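Table Settings: A Gallery

Home > Galleries > Crockery and linen

For the September gallery we asked readers of the Swanepoel Street Supper Club to send in whatever they eat off when company is coming, and also whatever they eat off when it isn't. We had 74 entries. Eighteen were blue-and-white stripes, which tells you something about our readership and a good deal about the shop on the corner.

Thanks to Halima Mohammed, who sorted the lot at her own kitchen table and has since gone off stripes, bowls and, for a while, us. Her notes follow, trimmed for length and manners.

A word on trays before we start. Several of you wrote in at some length to say that a tray on a table is a waste of a table. Several more wrote in to say that a table without a tray is a tragedy waiting for a gravy boat. The two camps have been given each other's email addresses and we wish them well.

Placemats caused less trouble. The general feeling is that woven ones look lovely and hold on to rice like a grudge. Shake them out of the back door, downwind of the neighbours. Ironing is optional, and judging by the entries it is an option few of you have taken up.

Small bowls were the real winners. People who own one dinner plate apiece turn out to have cupboards full of green bowls, and every one of them is somebody's favourite.

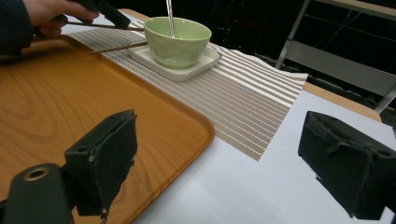

Celadon green bowl on a square white saucer, with wooden chopsticks and a striped woven mat. The tray has come too, and has helped itself to one end of the mat.

Next gallery: teapots, with or without their original lids. Entries to the usual address, one per household, and please wash them first.

Posted September 16, 2021 | Filed under: Crockery, Readers' tables | Back to all galleries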